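3.2 Waiting times and the choice of route

Most couples in the sample had two ways to bring the foreign spouse into the country. They could apply for a family permit from abroad, or enter on a short visit visa and file for a residence card after arrival. The office in Padska handled both kinds of file, but with separate staff and separate queues.

We coded 590 closed files and interviewed 43 applicants. Interviews were held in the evening or on a Sunday, when both spouses could attend. Yaowalak Khunthong carried out those in Thai and English, and Rachid Ragab those in Arabic and French. 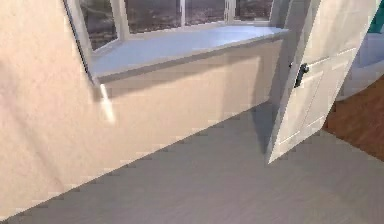 Applicants who filed from abroad mostly gave cost as their reason. A refused permit meant a lost fee, while a refused card could mean a lost lease and a lost job as well. Those who filed after arrival spoke about time apart. One husband said he would "take the risk of a letter over another winter on the phone."

Proof of a shared household was the item most often sent back. The checklist asks for joint bills or a lease in both names, which couples living apart rarely have. Some sent money transfer slips and travel tickets in their place. Whether these were accepted depended a good deal on the case officer, and the written guidance says little on the point.

Figure 5. Interior views.
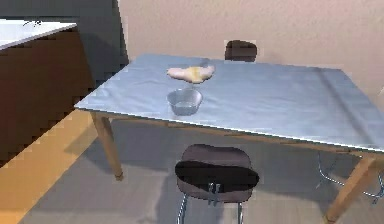

Passport expiry was a second source of delay. A card is issued for no longer than the passport is valid, so an applicant with a passport near its end had to renew first or accept a short card. Consulates differed widely here – applicants from Flerero could renew by mail, while others had to travel in person.

Only 2 of the applicants we interviewed had been told about this before filing. The rest learned of it from a letter, from a lawyer, or at the counter.

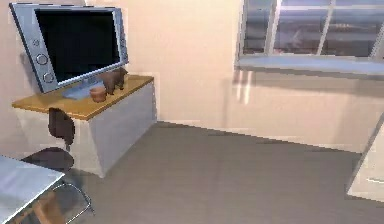 Files with a lawyer were no faster in the first stage. They did have fewer requests for missing papers, and their appeals were more complete. We return to appeals in Section 4, where the files closed after the August rule change are treated separately.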